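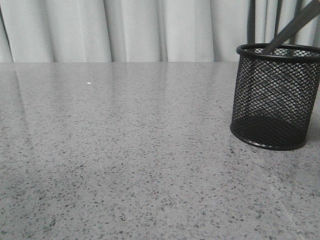
Wornbridge is getting its curtain workshop back! The old Lurton sewing rooms on the river side of town will open their doors again in June, and the people behind the plan have already signed up almost 200 locals who want to learn how to measure, cut, line and hang their own drapes. It's wonderful news for a town that once made curtains for half the county and then, for years, made none at all. The first course is all about kitchens, and it sticks to plain cloth in quiet colors, the kind of pale curtain that hangs in soft folds behind a speckled gray counter and lets the stone do the talking. Patterns come later, in the second course, for anyone who can't wait to get at the stripes.

The classes will be led by Ea Ásgeirsdóttir, who learned the trade in a theater shop and has been sewing for homes ever since. She was in great spirits when we talked on the phone on 27 November 2022, with a machine humming away in the background.

"People think they can't do it," she said. "Then they sew one straight hem and they want to redo the whole house. I love that moment. I could teach that first hem every day of the week."

Each course runs for six evenings. Students bring their own window measurements and go home with a finished pair of curtains, and the fee is $100, with fabric, thread and heading tape included. Aryee, the fabric store on the main street, is giving the workshop its leftover rolls, and there are plenty of them — 2,013 yards at the last tally, most of it cotton and linen blends. The store's back room has been packed to the ceiling for as long as anyone there can remember, so both sides sound thrilled with the deal.
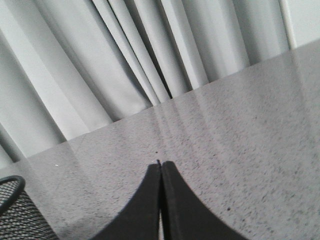

Ásgeirsdóttir is especially keen to talk about fullness, which just means how much wider the cloth is than the window. Too little and a curtain hangs like a bedsheet, she says, and too much eats up your fabric budget in a hurry. She'd like students to start by looking hard at curtains they already know. A plain light gray one is perfect for this, with wide, almost flat bands in one part and thin, tight pleats in another, and a dark crease down between two of the narrow folds. Once you've noticed how the spacing changes the light on the cloth, she says, you'll look at every window in town.

The building itself needs less work than you might expect. The long cutting tables are still there, and so is the big Virniner steam press, which got new hoses this fall and runs beautifully. The wiring upstairs is being replaced over the winter. A small display about the old Lurton days will go up by the stairs, including an order book with 602 entries from a single year, many of them for farmhouses that are still standing.

Sign-up sheets are at the Aryee counter and at the Wornbridge library. Evening places for the kitchen course are going fast, but a daytime group will be added if enough people ask for one — so ask!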